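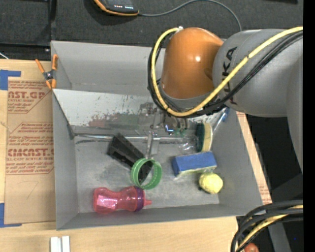

Short fiction
By Isolde Marrack
2018-10-16

Acceptance Conditions

The visit was entered in the diary as a demonstration, which meant that the laboratory had to be swept and the log had to be running before the visitors came up in the lift.

The log stood at 3219 attempts. An attempt was defined in the procedure as one descent of the arm into the bin with intent to lift, whether or not anything was lifted. I had written the definition myself in January, after a disagreement about whether a descent that touched nothing should be recorded. It was recorded. There was a column for it.

Fröhlich had sent six people. They ran a returns warehouse at Tristberg, where goods came back in torn boxes and were sorted by hand onto shelves, and they wished to know whether Restow could do the sorting with a machine. Our director had told them yes on the telephone. He had then come downstairs and asked me.

I had said that it depended on the goods.

The bin for the visit contained a pink sippy cup, a green ring, a black wedge, a sponge, a fuzzy yellow ball, a round dish brush with a wooden back and a clear bottle, among other things. The director had asked whether we might leave out the bottle. I replied that the bottle was in the set. The set was fixed at the start of a series, and taking out a difficult object made the results before and after it impossible to compare. He asked how difficult. I showed him the column.

The visitors stood behind the yellow line. The director spoke for some time about Grakon, our planning software. He used the word "understands". I was at the keyboard and did not look round. Grakon takes a depth image, proposes places at which the gripper might close, ranks them and sends the first to the arm. If the first is out of reach it sends the second. I have never found a use for the other word, but he was paying for the carpet.

I started the cycle.

The arm went to the sponge, closed, lifted and moved to the delivery tray. It opened. The log advanced by one. The ball followed, and the visitors made a small sound when it rolled to the corner of the tray and stopped there. The cup took two descents. On the first the fingers met the collar and slid off, and the cup turned over. On the second it was held round the body and came up cleanly.

"Why did it miss?" asked one of the visitors, a woman in a warehouse fleece with a tape gun holster on her belt. The holster was empty. She had been asked to leave the tape gun at reception.

The director said that it had not missed, it had gathered information.

"It missed," I said. "The collar is narrower than it looks from above, and the surface is slippery. It was the best-ranked place and it was wrong."

She nodded and wrote something down. None of the others were writing.

The brush was lifted at the fourth attempt. The ring was lifted at the first, which surprised me, and I made a note against the entry so that I would look at it later. The wedge was lifted. The arm then went for the bottle, and descended, and closed, and came up with nothing in it.

It did so again. A depth camera does not see a clear bottle very well. What it sees is mostly the floor behind the bottle, with a cap and the edge of a base floating on top, and it plans accordingly. I had explained this to the director on several occasions and he had described it each time as an edge case.

"Perhaps we might reset," he said.

"The cycle ends when the bin is empty or after six failures on one object," I said. "It's in the procedure."

So we waited. One of the men looked at his telephone. The arm rose, paused over the bin while the image was taken, and went down. On the fifth descent it touched the bottle and pushed it into the wall. On the sixth it closed on the cap, lifted it a hand's width and dropped it. The procedure counts a drop inside the bin as a failure. The arm went to its rest position and the lamp on the control cabinet changed to amber.

The director began to talk about the road map.

The woman in the fleece had stepped up to the line. She asked whether she might put something in. She had brought it from Tristberg in a carrier bag, a single grey sock in a clear polythene sleeve, with a returns label stuck across the opening.

"We get these all day," she said. "They come back as one sock. I don't know where the other one goes."

I said that it was not in the set. She said she understood that, and would it be a trouble to run it separately, under another number? It was a proper question. I opened a new series, typed in a title and asked her to stand back while I released the guard. I took out the bottle. She gave me the sleeve and I laid it on the floor of the bin with the label down, and then turned it label up, as she said that was how they came off the belt.

"Is it going to do it?" asked the director, close to my ear.

"I don't know."

"What's your estimate?"

"I don't have one. It's never been given a sock."

I closed the guard and started the cycle. The image came up on my screen. The sleeve was a grey patch with a hole in it where the light had caught the polythene. Grakon proposed a single place, at the corner of the label, with a score so low that in the ordinary series it would have been discarded. In the new series I had not yet set a threshold. I could have stopped it there and set one.

The arm went down at the speed it uses for everything. The fingers closed on the corner of the label and the sleeve came up hanging from it, swinging slightly, and the arm carried it to the tray. Before it got there the label began to peel. We all watched it peel. The sleeve hung from a strip of gum, and then it was over the tray, and the fingers opened, and the sleeve stayed where it was, stuck to the left finger.

The arm returned to rest with the sock still attached.

"How do you record that?" asked the woman.

I looked at the form. There was a box for delivered and a box for dropped. There was a box for nothing lifted.

"I'd have to add a column," I said.

"What would you call it?"

The director was leading the others towards the coffee. She stayed at the line with her notebook open, and I told her I would call it retained, and she asked how it was spelt in the file, with a capital or without, as she would need to put the same thing in hers.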